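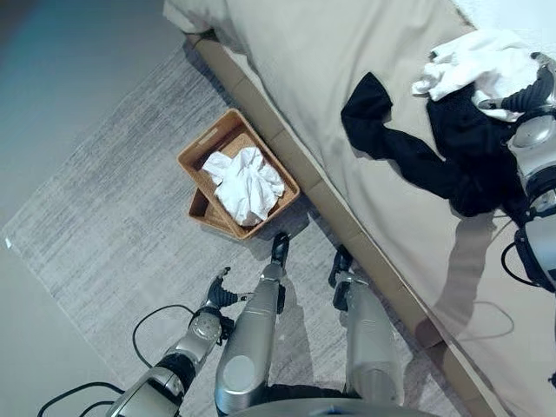

Wrist drift again, right side only. I re-homed the arm Friday, ran the Woltitz calibration twice, and by the second hour of laundry it's reaching long again. It's fine over the rug and fine over the basket, but as soon as it goes across the bed to the black thing with the white towel on top, it presses down into the sheet where it ought to be closing on cloth. Look at the cable hanging off the right arm near the lower joint. I've got a hunch that loop is part of it, but I've been wrong about this machine before (see my October thread, sigh). Anyone running the same legs-and-two-arms setup with the Stindell hands?

Posted by gumboot_jae, Sunday, May 1, 2022

Print this thread | E-mail this thread

Forum > Humanoids > Maintenance > Arms and wrists

slehner
That loop is too low for my liking. When the arm is out at full stretch it can lie on the bedding, and then you're dragging it every time you come back. Mine did the same until I clipped it further up. Two Koller clips, ten minutes with the covers off. Leave yourself enough slack to roll the wrist all the way round, though, or you'll rip the connector out like I did.

torquey_mctorqueface
Disagree with Silvan, sorry mate. A cable that thin won't pull a wrist out of position. If it's good for the first hour and then wanders, I'd be looking at the grub screws on the wrist coupling. They back off a hair as it all warms up. How many cycles since you last had it apart?

gumboot_jae
More than 300, I reckon. I don't keep a proper log, which I know, I know. Left arm has done the same work and hasn't budged, and its cable has a pretty generous loop too, so maybe that's one for your side!

slehner
The left isn't reaching across a mattress all day. Different load, different pose. Check the screws by all means but move the cable while you're in there.

prairie_servo
Whatever you do, don't trust the calibration until you've let it sit powered for 12 minutes. The manual says four and it's rubbish, at least on my unit. Also what grease are you on? I swapped to the Molport stuff and the grey sludge in the wrist went away.

torquey_mctorqueface
Grease won't fix a loose coupling, but yeah, clean the old muck out first.

gumboot_jae
Righto, had the cover off after tea. Two of the four screws turned with my fingers. Threadlocker's on and curing overnight. I moved the cable as well, so now we'll never know who was right. Will run towels tomorrow and post the numbers.
Jae-in

slehner
You should have done one at a time!!

Recent threads
Error 112 after battery swap
Koller clips: which size for forearm runs?
Left ankle squeaks on timber floors
Stindell fingertips, worn through already
WTB: spare wrist cover, any colour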